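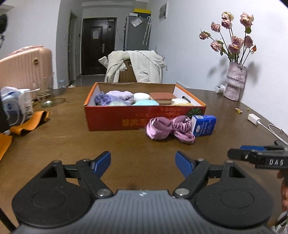
Plerkstead Library Summer Reading Total Passes Last Year's

05/09/2024

Readers in Plerkstead finished 3,576 books in this year's summer challenge, the library said. The goal was 2,000.

The challenge was open to all ages and 171 people signed up, most of them under 16. Almost 900 of the books were graphic novels, which counted toward the total for the first time.

Ngân Đinh, who runs the children's desk, said the change brought in families from Drurnolville and Surkanthorpe as well. "We had to reorder two series in July," she said.

The adult prize went to Wanpen Mahawong, who read 64 books — mostly mysteries, plus a long family saga she started in March and put down twice. She gets a gift card to Jaidee, the used bookstore on Mill Street.

Reading logs can be picked up at the front desk until the end of the month. The winter challenge will have a shorter list and no age groups.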